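I've started walking to work again. It's 2 kilometres each way if I take the long loop out past the back of Moltthorpe, and I've been doing it since January with only a handful of cheating days (bucketing rain, a sore heel, one morning when I just could not be bothered). The walking is nice and all, but what I really want to talk about is listening, because it's completely changed how I listen to audiobooks.

For years I was a 1.5-speed person. I'd have a book going while I did the dishes, while I hung out the washing, while I sat in the car waiting for the kids to finish swimming, and I was flying through them. My list for last year was enormous and I was pretty smug about it. Then a mate asked me what one of them was about, a big family saga I'd given five stars, and I stood there with my mouth open. There was a grandmother? Somebody sold a farm?
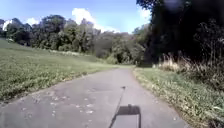

So my rule for this year is normal speed, one book at a time, and only while I'm walking. No dishes, no washing. If I want to know what happens next I have to put my shoes on. I thought I'd last a week, but it's stuck, and I've finished a grand total of 10 books at a pace my old self would've found embarrassing.

The first thing I noticed is how much narrators matter once you slow them down. At 1.5 everyone sounds like a brisk newsreader. At normal speed you can hear someone decide how to say a line! I had a detective novel where the reader left this tiny gap before every lie the main suspect told, and I reckon I'd have missed it entirely in the old days. On the other hand, I also had a history of the spice trade read by a bloke who swallowed audibly at the end of each paragraph, and there's no speeding past that.

I've also become terribly fussy about apps. I was on Kasedus for ages and I liked it fine, but the sleep timer kept turning itself back on, so I'd be halfway up a hill in the middle of a funeral or a proposal and it would fade out to silence. I moved over to Ustex, where the jump-back button is 15 seconds and you can hit it through your pocket. That button is my favourite thing in the world. My brain wanders off to what's for tea, I give it a press, and there's my place again.

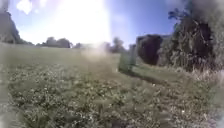
Sun-ja Pyo wrote in after my last post to say I'm being far too precious and that the dishes are the best listening of the day, as long as the book is one you've already read. She's on her third time through the same sea-voyage trilogy and says she doesn't care a bit if the tap drowns out a chapter.

I've thought about that a lot and I think she's right, annoyingly. Re-reads are a different animal. I've made an exception to the rule and put an old favourite on for the kitchen, a cosy village mystery I've known since high school, and it's been lovely having it burble along beside me while the pasta boils. Does it count on the list? I've decided it doesn't. (The list is another thing I should probably let go of, but one step at a time.)

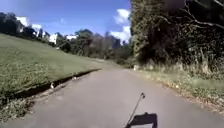
Long books are where I've had the biggest change of heart. I used to avoid anything with a running time like a work week, and now I go looking for them, the fatter the better, ideally with a map in the front that I can't see anyway. A slow chapter doesn't bother me when I'm moving. There's something about a grey path curving off into trees that makes me want to hear the end of a scene, even when the scene is two cousins arguing over a will, and I've gone a good way past my turn more than once on account of those cousins. The book's called *The Baek Inheritance*, by the way, and I'm not sure I could defend it to anyone with taste. Everyone in it is awful. I adore it.

My other discovery is that I can't do non-fiction before 8am. I just can't! Somebody starts on interest rates and I'm back in bed in my head. Mornings are for plot, and the walk home is when I'll have a go at something improving, with mixed results.
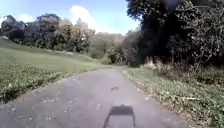
A reader called it a waste of a good walk, and asked if I ever just listen to the birds. Fair question. I do, most often when I've forgotten to charge the earbuds, and it's very pleasant, and I'd be lying if I said I wasn't wondering about the will the whole time.

Next up I've got a hold on a 100-chapter Victorian doorstopper through the library, and I'm told the narrator does all the voices, including the dog. If you've got any other whoppers to recommend, pop them in the comments, and please tell me if the reader's a swallower.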